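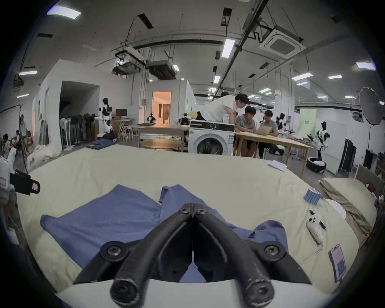

Why does a two-finger hand-held gripper let go of thin cotton halfway through a lift?
Usually the tips aren't meeting square, so the fabric is only held along one edge and slides out once its own weight comes on. Check tip alignment first, then the pivot screws, and leave the software alone until both are done.

Ticket: Sulow hand-held gripper dropping fabric, compared against Stamatopoulos tips
Status: open
Opened: 9 December 2021

Okay, so this started as a simple side-by-side and has eaten most of my day. I've got the Sulow gripper with its factory tips, and a second Sulow with the Stamatopoulos replacement tips (the softer ones with the shallow grooves). Same handle, same jaws, same camera mount. The job is pinching a cotton shirt on a bed, lifting it clear and folding it over once. All of it gets logged through the Pernness controller software, version 22 on both.

First batch, factory tips. 173 lifts logged, 139 held all the way through. Not great! The misses all look alike too: good pinch, jaws read as closed, shirt comes up a bit, then slithers out on the right-hand side.

Things I tried, in order:

Re-ran the jaw calibration in Pernness. No change. It zeroes happily and then tells me the jaws are fully shut when there's a visible sliver of daylight between the tips. Noted for later.

Wiped the tips down with isopropyl and let them dry. Seemed better for maybe ten minutes, then right back to where it was.

Changed the sheet. I had a theory that the fitted sheet was grabbing the shirt from underneath and robbing the pinch. Swapped it for a slicker one and still got drops, so that's that theory in the bin.

Pushed down harder before closing. This does help, but it bunches the fabric up under the jaws and you end up picking up two layers when you wanted one (and once, a good handful of sheet). I don't want to be training anyone to mash the thing into the mattress, so I'm not calling it a fix.

Swapped handles over, leaving the tips where they were. The fault stayed with the jaws. Good, at least it's mechanical.

Then the pivots. I put a driver on both pivot screws and the right one turned nearly a quarter turn before it bit. The left was fine. So the right jaw has been rocking a little under load, which lines up very nicely with everything sliding out to the right. Snugged it up, checked the jaws still opened freely, re-zeroed. The sliver of daylight is smaller now but it's still there.

Update, later the same day

Moved on to the Stamatopoulos tips. Right out of the bag they grip cotton way better, no argument from me. The grooves seem to give the fabric somewhere to go. Collars and folded edges come up first try, and a flat single layer is still a bit of a coin toss but a nicer one than before.

The catch is they're thicker, so the jaw camera loses sight of the actual contact point sooner on the way in. Pernness flagged 11 clips as "tip not visible", where the factory tips hadn't given me any. I tilted the camera mount one notch down and that brought the tips back, but now the top of the view is clipped and the tracking is wobblier when I turn quickly. I'd like someone else's opinion on which is the lesser evil.

Also the jaw-closed reading is off with these on, as you'd expect, and the calibration wizard won't take a custom tip thickness. The field is there, greyed out. Is that a licence thing or just not finished?

Where I've landed for now

Right pivot screw was loose, that's the main fault on the Sulow. I've put a dab of the removable threadlocker on it and I'll check it again after the next long run.

Leaving the Stamatopoulos tips on the second unit. I haven't done a full batch with them yet so please don't quote me on a hold rate.

Questions for Storkovden support, seeing as we bought both units through you:

Is there a torque figure for the pivot screws? The leaflet just says "firm", and my firm and my neighbour's firm are two very different things.

Can the tip thickness field be unlocked, or is there a config file I can edit by hand?

Has anybody else seen that gap with factory tips after a clean zero? I can send the calibration logs for both units, just tell me where you'd like them uploaded (the ticket form wouldn't take the zip).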